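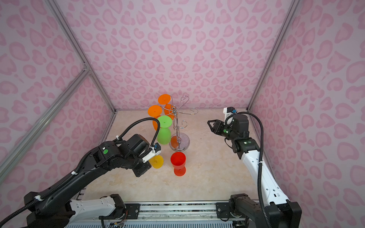
Section 4. Setting up the stand and hanging the glasses

This section covers the Tamow countertop glass stand and the plastic stemmed glasses sold with it under the Primthorpe picnic line. Read Section 3 first if the stand is still in its carton. Part numbers are on the packing slip. The stand is 1321 and the glass set is 118.

The stand is meant for lightweight plastic stemware. Do not hang glass or crystal on it.

4.1 Choosing a place

1. Pick a flat, level surface. The base is a smooth disc and will slide on a tilted shelf.

2. Wipe the surface and the underside of the base with a dry cloth. Grit under the base scratches both.

3. Leave a hand's width of free space on all sides. The hooks reach out past the base, and a glass hanging from one reaches out farther still.

4. Keep the stand away from stoves, toasters and radiators. The glasses soften near heat and the feet go out of shape.

Note: On polished stone or laminate, put a thin rubber mat under the base. A mat is not included.

4.2 Checking the post

1. Hold the base down with one hand and turn the post clockwise until it stops. Finger tight is enough.

2. Set the stand upright and push gently on the top. If the post rocks, take it out, clean the thread and start again.

3. Look over the curled hooks. They should spread out evenly. A hook that was bent in shipping can be eased back by hand – do not use pliers, which mark the chrome.
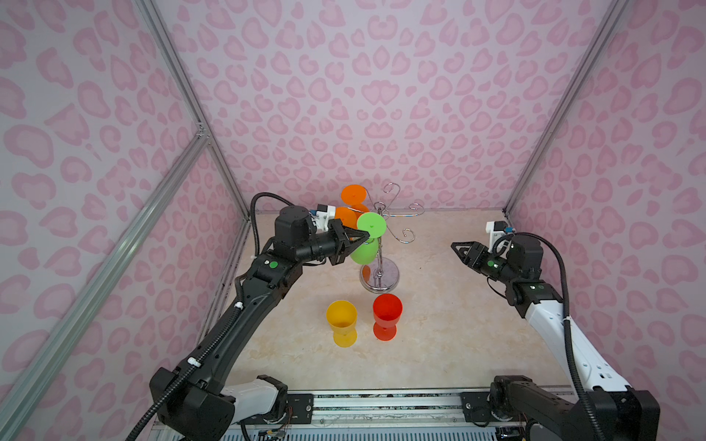

4.3 Hanging the glasses

Stemmed glasses hang upside down, with the foot on top and the bowl below. The stem sits in the bend of the hook and the foot rests on the wire.

1. Rinse the glasses and shake off the water. Lay a folded towel under the stand if you are hanging them straight from the sink.

2. Take a glass by the bowl and turn it over.

3. Bring it in from the side with the stem level with the hook. Coming down from above usually knocks the next glass.

4. Slide the stem into the bend, lower the glass until the foot rests on the wire, and let go slowly.

5. Hang the second glass on the opposite side of the post.

6. Fill the remaining hooks in pairs, always working across the post.

Caution: Do not load one side only. The stand can tip even when the base is on a mat.

Caution: One glass to a hook. Two feet on the same wire will bind, and the lower one can drop when the upper one is lifted.

If a glass hangs crooked, lift it off and hang it again. Twisting it in place wears a ring into the stem.

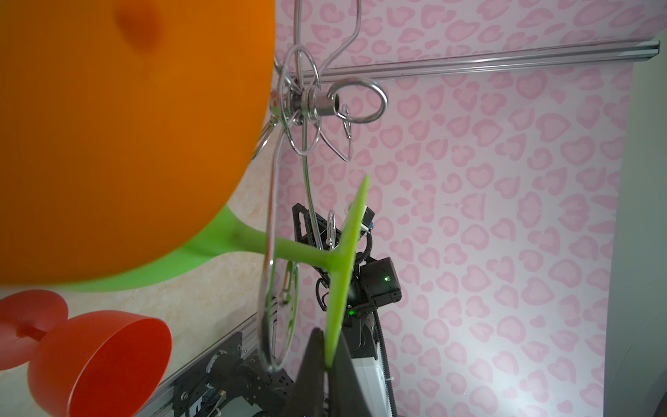

4.4 Taking glasses down

1. Start with the glass nearest you. Steady the post with your free hand.

2. Raise the glass until the foot clears the wire, then draw it out sideways.

3. Turn it upright and set it on its foot, well clear of the base.

4. Take the next one from the opposite side.

When passing a glass to someone else, hold it by the foot and let the other person take the bowl. Keep hold until they have it.

4.5 Care

Wash the glasses by hand in warm water with ordinary dish soap. Scouring pads leave the plastic cloudy. Dry the stand with a soft cloth after use, paying attention to the inside of the curls where water collects. Retighten the post every 12 weeks or so, and whenever the stand has been moved.

Replacement posts and bases are stocked at the Rostow depot. Stands sold before the Xiao finish was introduced use a narrower thread – give the number stamped under the base when ordering.

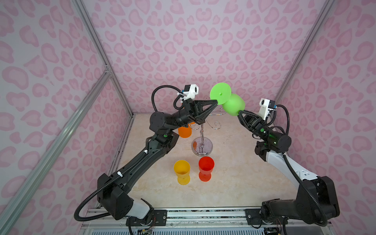
Can the glasses stay on the stand all the time?

They can be left hanging as long as they are dry and the load is balanced. In a kitchen with strong sun, move the stand out of the window in summer, as the colors fade and the green goes first.

4.6 Storing the stand

1. Remove all glasses.

2. Turn the post counterclockwise and lift it off the base.

3. Wrap the hooks in a cloth and lay the post flat. Do not stand it on its hooks.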